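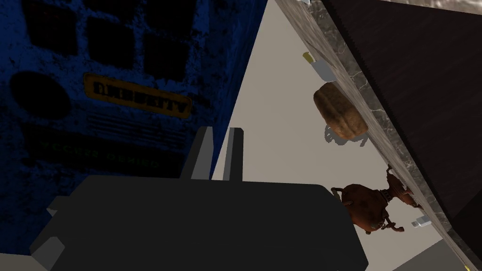

Half a lemon in a bowl of water, three minutes on full power, and the inside of the microwave wipes clean with a bit of kitchen roll, writes a reader in Meststead. She has done it for years and wants to know why I keep being rude about lemons.

I'm rude about them because the lemon does very little. Steam loosens the muck. Put a bowl of plain water in for the same time, leave the door shut for five minutes afterwards, and you get the same result with a weaker smell. If you like the smell, fine, use the squeezed-out half after you've had the juice. I wouldn't buy one for the job. Do stand a wooden spoon in the bowl, lemon or no lemon, so the water doesn't boil up all at once when you move it.

On to the other things people swear by.

Bicarb and vinegar together. It fizzes, and the fizz looks like work being done. Once it has stopped you have slightly salty water. Use bicarb as a paste on baked-on grease, or use vinegar on limescale, but keep them apart. And never put vinegar with bleach, whatever you have seen on your phone.

Foil balls in the tumble dryer. I tried them for most of a winter. The towels felt the same and the balls got smaller and sharper. A shorter cycle and a good shake before folding did more for the static.

Coffee grounds down the sink "to scour the pipe". Please don't. They sit in the bend with the fat and wait for company. Grounds go in the compost or the bin.
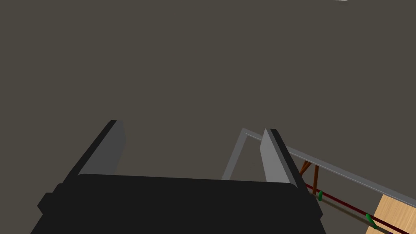
Computer illustration: Netora

Rice in the blender to sharpen the blades. Most blender blades aren't especially sharp to begin with, and the rice dulls whatever edge there is. What you do get is a cleaner jug, and warm water with a drop of washing-up liquid does that faster.

Newspaper on windows. It used to be better than it is. I find modern newsprint goes to mush and leaves grey thumbprints on white frames. An old cotton pillowcase, barely damp, then a dry bit of the same pillowcase.

Salt to "set" the colour in new jeans. The dye was fixed or it wasn't before you got them home. Wash them cold, inside out, on their own the first two times.

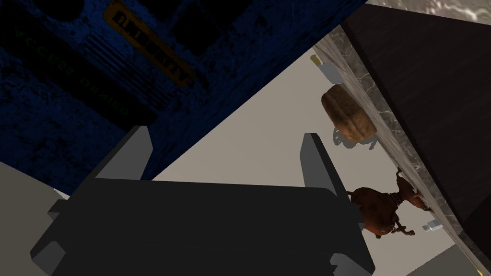
Ysaline Pruvost
Household Tips Editor

A few of you have asked about the Fevura descaling sachets, the ones that promise a kettle like new. I used two. The kettle was clean. It was also clean after a tablespoon of citric acid in a litre of water, brought to the boil and left for twenty minutes, and a bag of that lasts me until I've forgotten where I bought it. Rinse well and boil once more before making tea.

Wiping the rubber seal on the washing machine is dull advice and I stand by it. Use a dry cloth, after the last load of the day, and get right into the fold. Leave the door ajar if there are no small children or cats about. I'd do that for a month before spending anything on a drum freshener.

Still to be tested: the onion on the grill, and the tennis ball for scuffed floors. I have low hopes for the onion. Results in November.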